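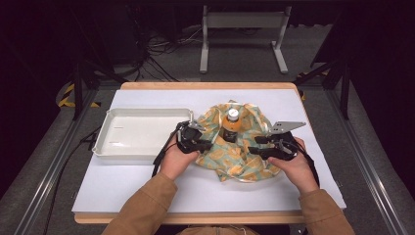

# 로봇은 보자기를 어떻게 배울까?

할머니는 보자기로 병을 뚝딱 싸신다. 로봇에게 같은 일을 시키면? 한참 생각하다가 병을 넘어뜨린다. 계산은 번개처럼 하면서 천 한 장 앞에서는 쩔쩔매는 것이다.

천은 까다로운 선생님이다. 상자는 어제도 네모, 오늘도 네모인데 천은 만질 때마다 모양이 바뀐다. "왼쪽으로 5센티미터 가서 집어라" 하고 적어 줘도 그 자리에 천이 없을 수 있다.

그래서 에수라 연구실의 보이치에흐 잘레프스카 연구원은 설명서를 쓰는 대신 직접 보여 주기로 했다. 사람이 양손에 검은 집게를 하나씩 쥐고, 병에 천을 두르는 일을 집게로만 하는 방법이다. 손가락을 쓰면 훨씬 쉽겠지만, 로봇에게는 그런 손가락이 없으니 사람이 참아야 한다.

이렇게 모은 시범이 모두 293번. 컴퓨터는 시범을 보고 또 보면서 '천이 이렇게 놓였을 때는 집게를 저렇게 움직이는구나' 하는 규칙을 찾는다. 이런 공부를 **모방 학습**이라고 한다. 쉽게 말해 따라쟁이 공부법이다.

## 그래서 시험 점수는?

연구실은 '올라니얀'이라는 로봇에게 병 싸기를 12번 시켜 보았다. 처음에는 겨우 두 번 성공했다. 나머지는 병이 벌렁 눕거나, 로봇이 아무것도 없는 허공을 아주 정성껏 묶었다.

연구원들은 실패한 순간을 살펴보고 천이 심하게 구겨진 경우의 시범을 더 넣었다. 그랬더니 점수가 올랐다. 다만 매듭은 아직도 할머니 쪽이 훨씬 예쁘다.

**해 보기:** 집게 두 개로 손수건을 집어 빈 플라스틱병에 둘러 보자. 잘 안 되면 로봇의 마음을 조금 알게 된다.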